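Introduction to Practical Measurement
Handout 3: Reading scales, repeat readings and writing down what you got
Course tutor: Lucía Quintana

What this handout covers

Last time we dealt with units and prefixes. This handout is on the difference between accuracy and precision, and on how to record a set of readings so that another person can use them. Please read it before the session. The exercise at the end is to be handed in.

Accuracy and precision

Accuracy is how close a reading is to the true value. Precision is how close repeat readings are to each other. The two are separate. A balance that always reads 3 mg too high can be very precise and still give you the wrong mass every time.

Errors that push every reading the same way are called systematic. Repeating the measurement does not remove them. You find them by checking against something known, such as a standard mass. Errors that scatter readings either side of a middle value are called random. Taking more readings and using the mean reduces their effect.
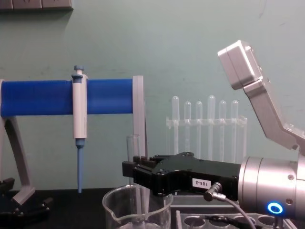

The size of the smallest division matters too. On a measuring cylinder marked every 2 ml, you can reasonably read to the nearest 1 ml. Writing 47.35 ml from such a cylinder claims more than the scale can give. Read at the bottom of the curve of the liquid, with your eye level with it. Reading from above or below gives a parallax error.

Choosing the right size of vessel

Use the smallest vessel that will hold the whole volume. If you need 13 ml, a 200 ml cylinder is a poor choice — an error of 1 ml is nearly 8% of what you are measuring. The same error on a full 200 ml is 0.5%.

Percentage error = (error ÷ reading) × 100

If you fill a small vessel several times to make up a large volume, the error comes in each time you fill it. This often catches people out in the July test.

Recording

Write readings straight into your notebook, in ink, with the unit in the column heading. Do not copy them up from scrap paper. If a reading looks wrong, put one line through it so it can still be read, and note why you doubt it. Do not leave it out just because it spoils the pattern.

Give the mean to the same number of decimal places as the readings. A mean of 24.6333 from three readings taken to one decimal place should be written 24.6.

Exercise

Illia Antoniuk's group weighed the same sample three times and got 30.2 g, 30.4 g and 30.3 g. The accepted mass is 31.0 g.

1. Work out the mean and the range.
2. Say whether the readings are precise, accurate, both or neither.
3. Suggest one check the group could make on the balance.

Hand in on paper to Sławomir Bednarek by June 20, 2019. One side is enough. Show your working.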